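From the Dollstead house newsletter

Small Things on the Table
by Manee Jitpraphai

In December I wrote to you about the shelves, and many neighbors asked me to continue with the small things. So in this issue I will write about lotion, soap and other bottles which have no home.

In my family we had one basket for each person. My mother in Prirkutdale still keeps hers near the door. I like a small basket of white plastic with a handle, because I can carry it with one hand and the holes let the dust fall out. 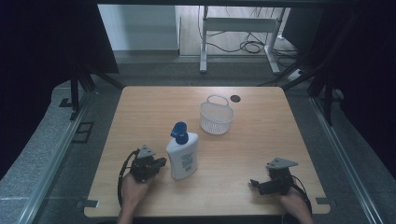
A pump bottle should go in first, standing up, with the nozzle turned to the inside. If it is too high for the handle, please let it stay outside and give it a fixed place on the table. Tubes and combs can go after.

Before you put anything back, clear the whole table and wipe it along the grain. I do this every 10 days. A light wood top shows each ring from a bottle, so I also wipe the bottom of the bottles.
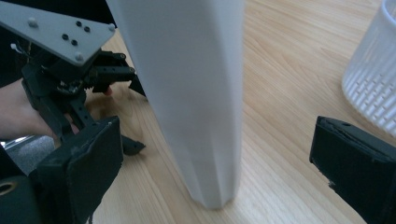
Tall things I place last, away from the edge, where the sleeve does not catch them. Duangkaew from the second floor keeps only seven items on her table now, and she tells me her mornings are more calm.

The next issue will be about drawers.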